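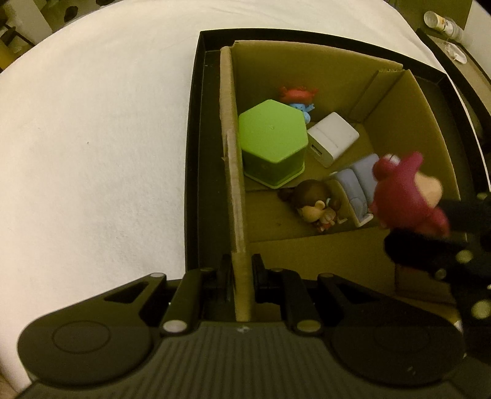
Last updated: November 15, 2022

The Orville kit from Skaltard costs $800, and for that you get a black two-fingered gripper you hold yourself, a camera that goes on it, and a login. There's no robot in the package. You pick things up, the camera records it, and the recordings go up to a service called Zinance, which promises to turn them into a "ready skill" for whatever arm you own. I have one small arm, secondhand, so I was the target customer, I guess.

The tool is fine. I want to say that early, before I start complaining. The linkages are tidy, the finger pads grip a soft toy like my pink bear without a fight, and the hand position makes sense after an evening. I'd have paid for a decent hand tool. My trouble is with everything the sales page says around it.

Take the line about "any home, any clutter." So I gave it clutter: a cardboard box in a black tray, a doll, a USB power adapter, a lime-green container, a blue character with a beer mug. The job was to move things between box and tray. Simple enough for a person, and you learn quickly how much of it is you. I tilt my wrist to get past a cardboard flap. I nudge the doll over before I close on it. My arm can't tilt like that, and the manual gives wrist limits one paragraph, most of it about the strap.

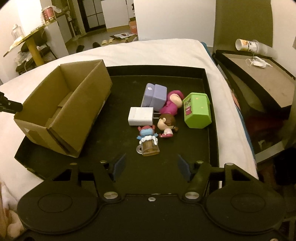
Then there's the number of recordings. The page says you can start with "a handful." After my first upload Zinance told me, politely, that the suggested set for a mixed-object task was 3,774 clips. I wrote to support to ask if that was a typo. Niloufar Rostami from Skaltard answered, and she was friendly and quick — she said the figure was a guideline and smaller sets "may still show promising behavior." May still show. I asked which small sets, on which arms, and got a link back to the sales page.

I kept going for 3 weeks. My back has views on that. The skill I got out of it can go to the adapter, if the adapter is lying flat and by itself. It missed the bear more often than it got it. Skaltard's demo video has a very similar toy being picked up over and over, and I'd love to know how many tries were left out.

A reader asked how it compares with the Widmer kit. I've only borrowed that one, for a few days in January. It felt cheaper in the hand, but its paperwork had a table of arms it had been tested on, failures included, and I trusted it more for that.

The return window is still open. I've kept the box.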